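Drurar client bulletin – project notes
10/10/2025

Scan-and-win app for Imis drinks: what changed in the second release

The Imis promotional app went back into the stores in June with a rebuilt scanning step and a new way of handing out prize codes. The game itself is the same: the player steers a bottle down a river, collects caps, and unlocks a bonus round by scanning a printed label. The work in this release was in the parts the player does not see.

Label scanning

The first release compared each camera image with a single stored picture of the label. It did well under shop lighting and poorly at home, where glare on the shrink wrap hid the logo. The second release looks for three separate marks on the label and accepts a scan when two of them are found. The stored set now holds 341 reference images, taken under different lamps and with the bottle turned in small steps.

Scanning runs fully on the phone. No camera image is sent to the server, and the app only reports whether the scan passed and which label version it matched. On older phones the camera image is reduced to half size before the check. This costs a little accuracy at long range but keeps the preview smooth.

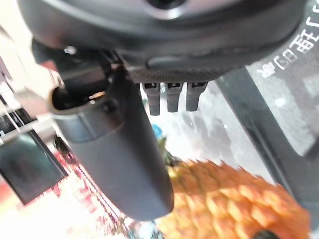

Prize codes

Codes used to be created when a player finished the bonus round. During busy hours this led to double awards, as two requests from the same phone could reach the server before the first was saved. Codes are now made in advance and loaded in one batch of 3,969. Each request carries a session number, and a repeated session number returns the code already given.

Unused codes go back into the pool after 28 days. The client can close the pool early from the admin page – this stops new awards but leaves issued codes valid.

The entry form was shortened at the same time. It asks for an email address and a country. Phone number was dropped, together with the text message check that depended on it. Players who registered in the first release keep their saved scores and do not need to sign up again.
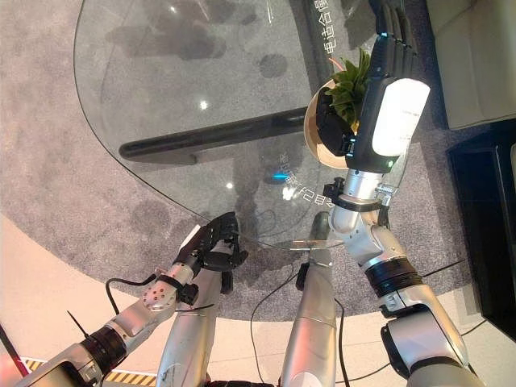 Reading time: 3 min

Testing and known issues

The release was tested on 9 phone models. Two issues remain open. The bonus round music restarts if a call comes in while the scan screen is loading, and the score table shows the old country list until the app is closed and opened again. Both fixes are planned for the next update.

Liapis, which runs the hosting, has moved the score table to its own database. The prize service stays where it was. Clients using the shared Brivico login module should update it before asking for the new scanning step, as older versions reject the session number.

Build notes and the updated admin guide are in the client area under Imis, release 2.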